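Left arm in sim stops taking commands partway thru episode, right arm fine

Merja Aaltonen
Posted in Jostico > Simulation

Hi all, short on time so sorry for the mess. Two arm tabletop sim in Jostico, Vuorinen controller plugin, clear-the-table type task. Right arm gets the croissant and the fruit, left arm gets the cupcake off the tray. Left arm goes to its pre-grasp pose, hand open, and then just sits. No error on screen. Happens in 23 out of 35 runs. Same start pose every time. 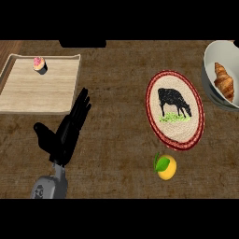

What the log says
Nothing red. One warning, "target age exceeded, holding", left side only, always at step 2882 or a few after. Then it repeats till the episode times out. Right arm keeps going like nothing happend.

What I tried
Lower speed, no change. Swapped the tray for a smaller one, no change. Turned off collision on the thumb, no change. Reinstalled the plugin. Restarted like 8 times.

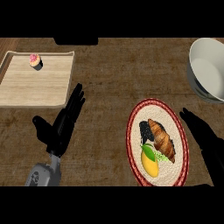

My worry is the real arms, we move this over to hardware in July and I don't want one side quietly holding while the other keeps swinging next to it. Our safety check only looks at the total score, which is dumb I know. In the run I grabbed that second shot from, the croissant is on the oval with the red rim and the bowl is empty, so right side scores fine, and the cupcake is on the tray with the left hand parked open near the corner. Score came out high enough to pass. Anyone seen this?

trurkside_dan

Yes, had it. "Holding" isn't a crash, the plugin has a watchdog per arm. If the target timestamp is too old it freezes that arm where it is. Check if your left arm planner is on wall clock and the sim is on sim time. They drift apart and after a while every target looks stale. Ours was exactly this. Set both to sim time in the planner config AND the bridge config, the bridge one is easy to miss.

For the hardware part: link the two watchdogs so a hold on one side stops both. It's off by default. Please don't run real arms without it. Also make the episode fail on any hold, whatever the score is.

Berberg

try a diferent grasp pose? mine got stuck near trays too. could be joint limits

Merja Aaltonen

Bridge config was on wall clock, ugh. Fixed, 35 runs, no holds. Linked stop is on now too. Joint limits were ok, I checked, thanks tho. Still have to redo the scoring.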